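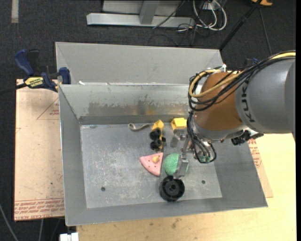
4.2 Clearing mixed items from a bin

The household tidying task was reduced to its hardest part, which in our earlier trials was picking from a container with rigid walls. Toys, straps, balls and loose wheels are ordinary contents of a playroom box, and the returns bench at the Seketti depot handles much the same mixture. The two settings were therefore treated as one task with a shared scoring rule.

Figure 3. The bin-clearing cell. A KUKA arm with a two-finger gripper works in a sheet-metal bin with flared walls, held by a bar clamp at the left. The items include a wheeled toy, a yellow block, a green ball, a black wheel, a thin strap and a pink wedge.

Each attempt began with the gripper above the bin and ended when an item had been released outside it or when the planner gave up. An item dropped back inside the walls was scored as a failure, even if it was picked on the next attempt. Dinsa and Bassey used a more lenient rule in their January trials, and the two sets of results should not be compared directly.

The full run consisted of 3835 attempts. Items were drawn from a pool of 265, and no item was removed from the pool for being difficult. The grasp planner was the Titix release used in Section 3, without retraining. A person tipped the items into the bin at the start of each round and did not arrange them.

Three kinds of failure account for most of the losses. The first is contact with a wall. An item lying close to a wall leaves little room for the outer finger, and the planner tends to choose a steep approach that brings the wrist and its cables close to the rim. The flare of the walls helps, though less than we had expected from simulation. The second is the thin, flexible item. A strap on a flat metal floor offers almost no height to close on, and a small error in depth is enough for the fingers to pass over it. The third is crowding. When a ball rests against a neighbour, the lower finger often pushes it before the upper finger has made contact, and the ball rolls.

Round and wheeled items were also slow to clear. The arm waited up to 900 milliseconds for motion in the bin to settle before planning again, and this delay is included in all reported times. Yimer has suggested planning against a predicted resting position, but we have not tested it.

For the question raised in Section 1, the result is mixed. Blocks and other stiff items with parallel faces can be left to the machine under the conditions of a staffed workshop. Straps, cords and soft goods cannot, and a home would contain more of them than our pool did. We also note that the bin was clamped in place throughout. A box on a bedroom floor would slide when pushed, and the Popescu controller has no means of correcting for this. Section 4.3 repeats the task with 2 changes, a narrower finger pad and an unclamped bin.

Last updated: 21st December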